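Mixing your first track: your questions answered
by Siyabonga Shabalala, May

How loud should my rough mix be?
Quieter than you'd think! Leave some room at the top and let mastering do the rest. 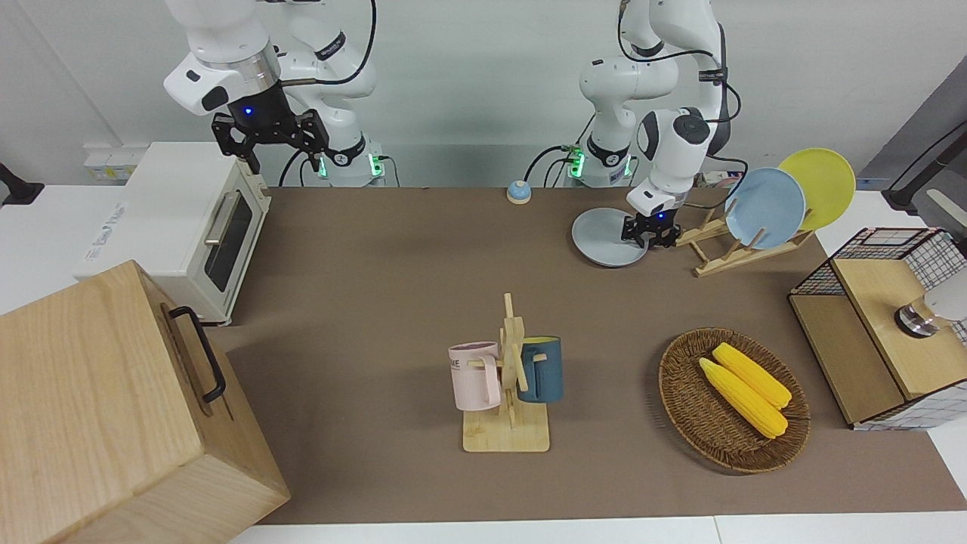
Two arms over the brown mat, one gripper down at the plate.

Do I need dear headphones?
Not at all – I mixed most of Zatia on a cheap closed pair, and checked it in the kitchen. 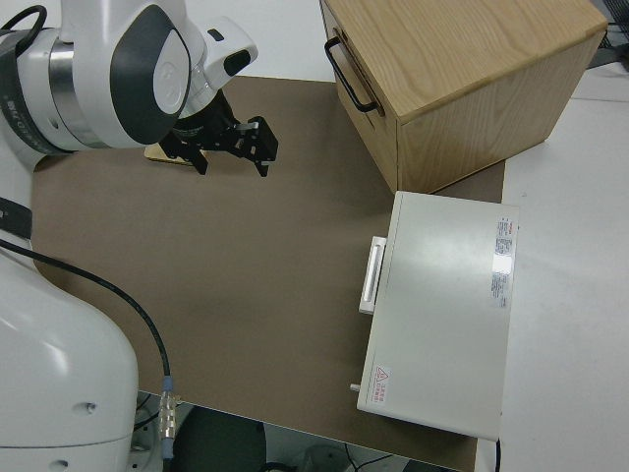 The car is good for checking too, if you have one handy.

Where do I cut the muddiness?
Try a gentle dip near 300 Hz on the guitars first, and go easy.

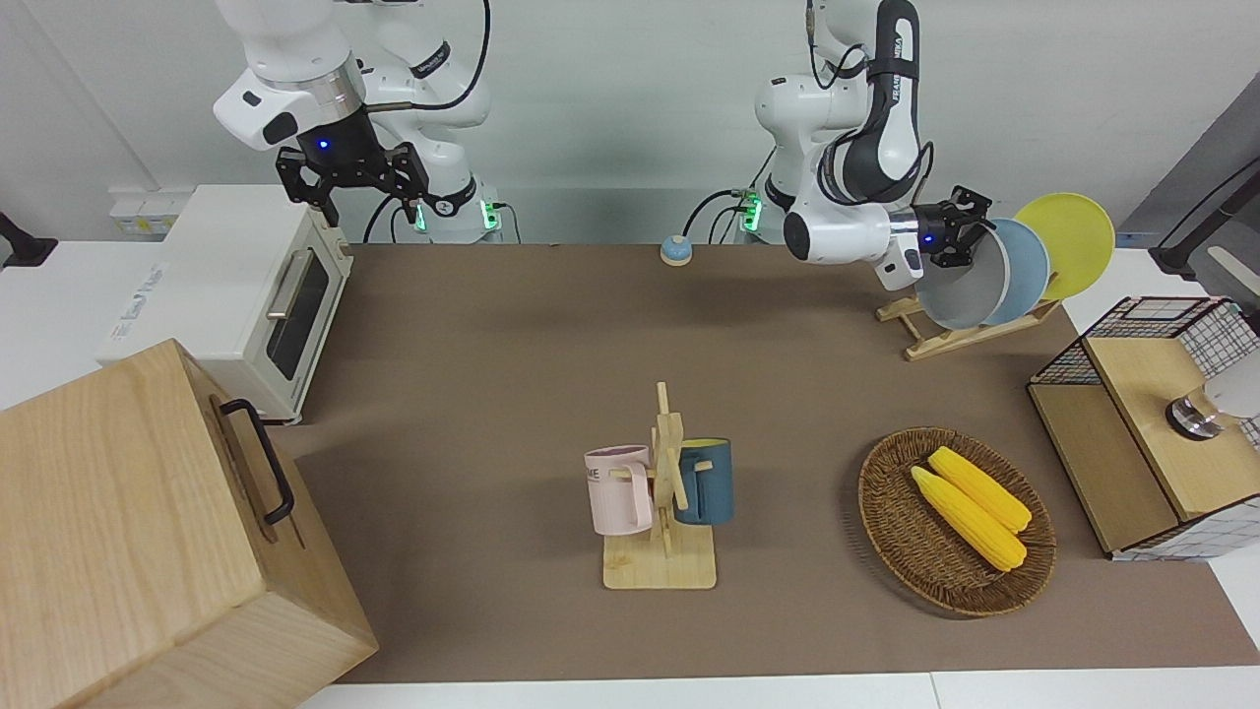
If it still sounds cloudy, have a listen to the reverb.

20 comments | 1026 shares
© Drultow | Back to top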